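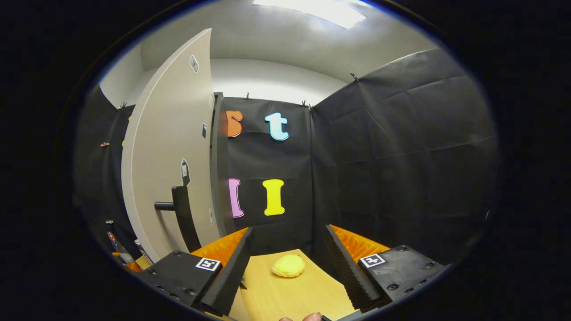
The gripper lining up on a yellow sponge.

I build robot stuff in a shared workshop in Deltstead, and my favorite thing on the bench right now is a pair of robot fingers. I call the gripper Torley. It has no legs and no face. It's two black fingers, and you hold the whole thing in your hand!

So how does a robot with only two fingers pick something up? Try it yourself. Put a sponge on the table and pinch it between your pointer finger and your thumb. Easy, right? Now try with two pencils, one in each hand. The sponge twists and slides all over the place (mine shot off the table the first time). Pencils are smooth and narrow, so they don't get much of a hold.

Look at the inside of Torley's left finger and you'll see ridges. They work a bit like the bottoms of your sneakers. Bumps help one thing hang on to another – we call that grip, or friction if you want the science word.

A sponge is great for practice. It squishes, so if I squeeze too hard, no harm done. A grape is a lot less forgiving. I tried grapes one Friday and had to go find a cloth.

Did you spot the little black-and-white squares on top of the blocks? Those are markers. People read letters, and a computer can read a pattern like that. When a camera sees the two squares, the computer can work out where each finger is and which way it's tilted. If the squares are far apart, the fingers are open. If they move closer together, the fingers are closing.

My plan is to do 3,000 pinches and save every one, so a robot arm can learn from them later. So far I've done 312. Some days I get through 30 before my hand gets tired and I need a snack.

There are a lot of screws in this build, too. Screws wiggle loose when you open and shut something over and over, so I check them before I start. If a finger wobbles, I stop and tighten it.

Want to have a go at home? Tape a strip of corrugated cardboard, bumpy side out, to each of your two pencils and try the sponge again. Then try a sock, then an eraser. Which one was the hardest to hold?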